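15 April 2022
Velix workshop, folding bench

Carried on with the T-shirt sort for the Montes order. Box 2 is dark cottons, mostly black with prints on the front. Cleared the white table first and wiped it down, as there was lint from the towels.

Trying lengthwise folds before the cross fold. Long strips crease more than I would like, and thin jersey bunches at the ends.

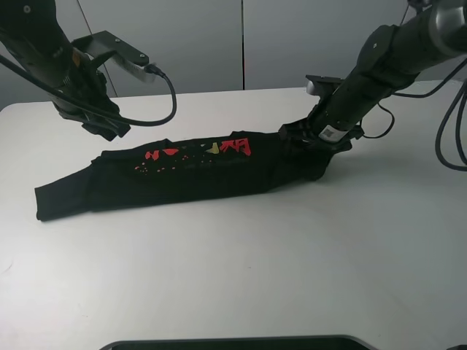 Black T-shirt with red print, folded lengthwise.

Red on black is easy to find when sorting. The grey lettering under it hardly shows, so go by the red for the tag. Finished stacks go on the Groditz shelf, print up, 80 to a crate. 69 in the first crate at lunch.

Still to do: grey marls, then check the crate labels against the Prultadberg list. Need more tissue.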